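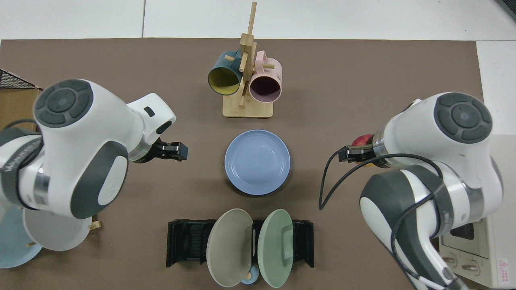 Figure 3. Head camera view of the bimanual kitchen workspace, with the apple in the right gripper and the left gripper empty.

4.2 Object placement and camera views

Each trial used the same class of tabletop layout: a mug tree, a dish rack, a toaster oven and loose items on a brown mat between two arms. The policy received images from the head camera and from one fixed camera. We compared it with the Sinance baseline, trained on the same 78 demonstrations. Object positions were changed between trials within the limits set out in Section 3.1, and both methods were tested on nine layouts. 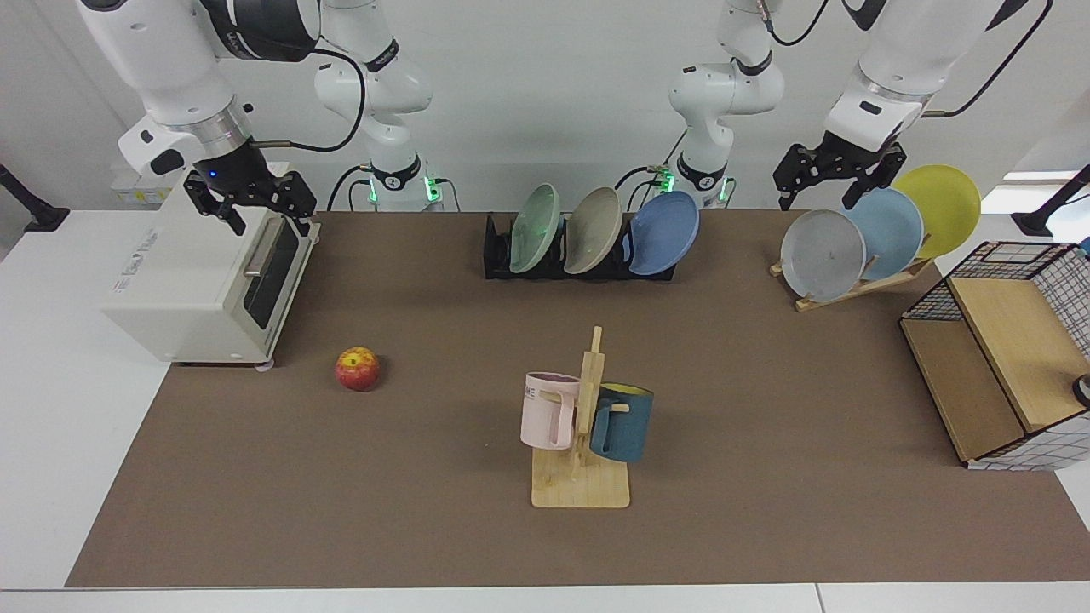 The fixed view matters most when an arm hides part of the mat from the head camera. With both views, our policy completed the apple task in nine of nine layouts; with the head view alone, it completed seven. Both failures occurred during the approach to the oven, where the gripper closed before reaching the door handle. Plates held upright on edge did not change the result, although they lengthened the planned path of the left arm. The Sinance baseline showed the same ordering of camera settings. Mugs were left on their pegs in this task and served only as obstacles.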